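The Bag Episodes

I was squeezing the handle of a gripper over a white plastic bag when I started talking to it. The bag, I mean. "Come on, sweetheart," I told it, and then I remembered the room had other people in it.

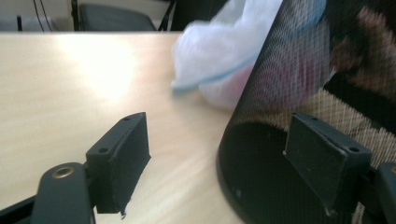

Raffaele Farina told me I was going too slowly, and that if I kept it up the model was going to learn how to hesitate. It picks up everything, he said, every little wobble, so I should make up my mind before I moved and then just move.

Well! Easy for him. He'd been at Carnemano since April and he did bags the way my grandmother did pie crust, without looking. I'd been there 3 days. My quota was 25 good episodes before lunch and I had six, and one of those was iffy because I'd sneezed in the middle of it.

If you've never done the work, an episode is one try, start to finish. Close the fingers on the bag, lift, set it down on the other side of the table, open. Then you mess everything up again and go back to the beginning. The people at Stelten wanted some 2,000 of them, and they wanted them all different, so half the job was thinking up new ways for a bag to lie there. I did it flat. I did it scrunched. I did one I privately called the swan.

The pad on my left finger had started to peel at the corner, and I'd gotten fond of it, the way you do with a bad shopping cart. I knew just how far to lean so it would still bite.

"Who's going to use it?" I asked. "When it's learned?"

"Some kitchen, maybe," Raffaele said. "A hospital. They don't tell me."

I thought about that through the next few tries – some machine in a hospital I'd never see, reaching for a bag of somebody's clothes, and leaning a little to the left right before it closed its hand. It wouldn't know why. It would just have me in there, along with Raffaele and whoever had the night shift.

I scrunched the bag up again and made up my mind. Then I pressed record, leaned left, and went in fast.

"Better," Raffaele said, and he went off to find his coffee.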